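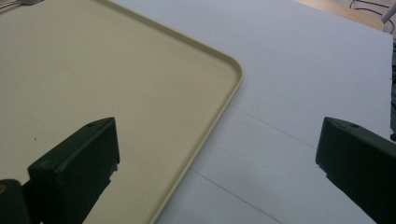
Figure 6.1 A two-finger gripper over a beige tray and tabletop.

Chapter 6
Clearing and Carrying

Can a machine clear a table yet? The answer depends on how the chore is stated. Lifting one known object from a fixed spot is a solved problem on most shop floors. Clearing a tray after a meal is harder – the items vary, they overlap, and thin ones lie flat against the surface.

A tray adds a difficulty of its own. Its rim is low, and a finger that comes in at the wrong height will push the tray along the table.

Section 6.1 defines the task and its limits. Section 6.2 works through the Flaltora trials, in which 300 attempts were scored on 12 kinds of item. Section 6.3 covers 3 common causes of a failed grasp.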